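Pressemitteilung

Furkau, 2020-01-12

Spielküche trifft Wäschekorb: Die Mitmachkiste Trendau geht in die nächste Runde

Hallo liebe Redaktionen, liebe Eltern, liebe Kita-Teams und alle, die uns seit Jahren mit Stoffresten versorgen! Ich freue mich riesig, dass ich euch heute endlich von unserem neuen Jahrgang erzählen darf. Wer mich kennt, weiß ja, dass ich schlecht dichthalten kann (die halbe Bäckerei in Furkau wusste schon Bescheid), aber jetzt ist es offiziell: Ab sofort gibt es die Mitmachkiste Trendau wieder zum Ausleihen, und sie ist größer geworden.

Für alle, die zum ersten Mal von uns lesen: Die Mitmachkiste ist ein Koffer voller Alltagskram für Kinder ab drei Jahren. Spielgemüse, Obst, Tücher, Handtücher, ein Korb. Damit wird eingekauft, gekocht, gedeckt, abgeräumt, gefaltet und wieder eingepackt, und zwar so lange, bis entweder die Kinder oder die Erwachsenen keine Lust mehr haben. Meistens sind es die Erwachsenen. Angefangen habe ich damit am eigenen Esstisch, inzwischen stehen 185 Kisten bei mir im Lager, und im letzten Jahr waren sie 910 Mal unterwegs. Ich muss die Zahl immer noch zweimal lesen!

Der Tisch, an dem alles ausprobiert wird

Bevor ein neues Teil in die Kiste darf, kommt es auf den Probetisch. Den mag ich sehr: helles Holz, schwarze Kante, und obendrauf darf auch mal was Grünes wachsen. Eine Pflanze mit spitzen Blättern und langen Perlenranken hat sich da breitgemacht, und ich bringe es nicht übers Herz, die Ranken zu stutzen. Sie dürfen also über das Holz hängen, auch wenn nebenan knallig limettengrün, gelborange und rot gespielt wird. Der Betonboden in der Halle ist übrigens herrlich pflegeleicht, was man ja nicht unterschätzen sollte, wenn täglich etwas herunterkullert.

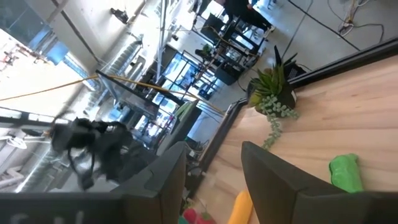

Was ist neu?

Die Farben vor allem! Ich habe mir von vielen Kitas angehört, dass die alten Teile zu blass waren und unter dem Regal verschwunden sind, bis im September mal jemand mit dem Besen kam. Jetzt leuchtet alles ein bisschen mehr. Der Wäschekorb ist auch neu im Programm und wird bei uns sowieso für alles benutzt: als Einkaufskorb, als Puppenbett, als Hut (bitte nur kurz).

Dazu kommen die Handtücher. Da war ich erst skeptisch, das gebe ich zu, weil ein Handtuch für mich kein Spielzeug war. Dann habe ich im Kindergarten Zallatton eine ganze Vormittagsrunde lang zugeschaut, wie Vierjährige Handtücher zusammenlegen, Ecke auf Ecke, mit Zungenspitze zwischen den Zähnen, und danach war die Sache für mich entschieden. Wir haben uns für eine Webart mit Struktur entschieden, die sich auch für kleine Finger gut greifen lässt. Perfekt gefaltet muss da gar nichts sein. Ein paar lockere Lagen übereinander, eine verknitterte Kante, fertig.

In der Spielrunde, die wir am liebsten vorführen, wird beides gemischt. Die gelbe Paprika liegt auf der Seite in der Tischmitte, daneben eine kleine rosa Frucht (Pfirsich oder Radieschen, darüber dürfen sich die Kinder gern streiten), und der Maiskolben mit den grünen Hüllblättern steckt hinter dem beigen Handtuch. Etwas Grünes hat sich halb hinter einer Stofffalte versteckt. Links wartet der grüne Korb mit dem roten Rand, und durch die Öffnungen unten schimmert schon etwas Rotes durch. Die Aufgabe heißt: erst alles finden, dann alles einräumen. Klingt simpel und macht trotzdem einen Heidenspaß!
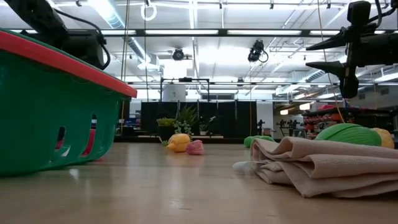
So läuft das Ausleihen

Eine Kiste bleibt 5 Wochen bei euch. Das hat sich bewährt, in der ersten Woche wird sowieso nur alles ausgekippt. Die Leihgebühr beträgt 30 Euro, darin stecken auch die Reinigung und ein kleines Heft mit Spielideen. Verlängern geht, solange niemand auf der Warteliste steht. Abholen könnt ihr in Furkau oder in unserer Ausgabestelle in Rakena, gleich neben der Stadtbücherei. Versand bieten wir leider nicht mehr an, der Korb ist einfach zu sperrig.

Noch ein paar Kleinigkeiten, nach denen ich ständig gefragt werde:

Handtücher und Tücher bitte ungewaschen zurückgeben, das machen wir selbst.
Das Spielgemüse kurz feucht abwischen reicht völlig.
Fehlt etwas? Sagt einfach Bescheid. Eine verschollene Paprika ist noch nie ein Drama gewesen.
Eigene Sachen dürft ihr jederzeit dazumischen, nur bitte vor der Rückgabe wieder rausfischen. Ich habe hier einen linken Gummistiefel, Größe 26, der sehr gern nach Hause möchte.

Für die Redaktionen

Wer über die Mitmachkiste berichten möchte, darf gern vorbeikommen und mitspielen. Handtücherfalten ist dabei ausdrücklich erwünscht. Beide Fotos können im Zusammenhang mit dieser Mitteilung kostenfrei abgedruckt werden, als Quelle bitte „Mitmachkiste Trendau“ nennen. Über ein Belegexemplar freue ich mich, das kommt dann an die Wand neben der Kaffeemaschine.

Kontakt und Reservierung: Mitmachkiste Trendau, Ausgabestellen Furkau und Rakena. Am besten vormittags anrufen, nachmittags bin ich meistens mit Kisten unterwegs.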